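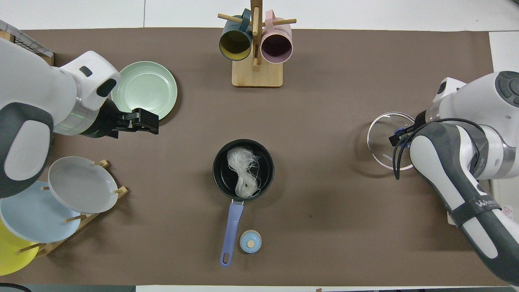 Herden 18 Ball Machine

January
By Kumudini Selvanayagam

The Herden 18 is a portable tennis ball machine for club players and coaches who want steady practice without a hitting partner. It replaces the Herden 14 and uses the same charger and cover.

The hopper holds 140 balls and folds down over the body for transport. Speed is set on a dial from 20 to 80 mph. Topspin and backspin have their own dial, with a flat setting in the middle. The machine throws a ball every two to ten seconds, and the side-to-side sweep can be narrowed to the forehand or the backhand corner.

A full charge takes five hours and gives up to four hours of play. The battery slides out from the back, so a second one can be kept ready. Weight with battery is 18 kg. The wheels are fine on hard courts and short grass. On clay, carry it to the baseline and set it on the rubber pad supplied.

Use pressureless balls or regular balls in fair condition. Wet balls will slip on the throwing wheels and land short. Wipe the wheels with a damp cloth every 3000 balls or when the depth starts to vary.

In the box: machine, battery, charger, remote, rubber pad. The Plomel remote from the older model does not pair with this one. Covers and spare batteries are sold separately. Two-year warranty on the motor, one year on the battery.

Comments

Anisa Pattinasarany
Does the remote reach from the far baseline? My old one cut out past the net.

Kumudini Selvanayagam
Yes, it works from behind the far baseline on a standard court.

Herath
Good for volleys on the lowest speed. The sweep motor is louder than on the 14.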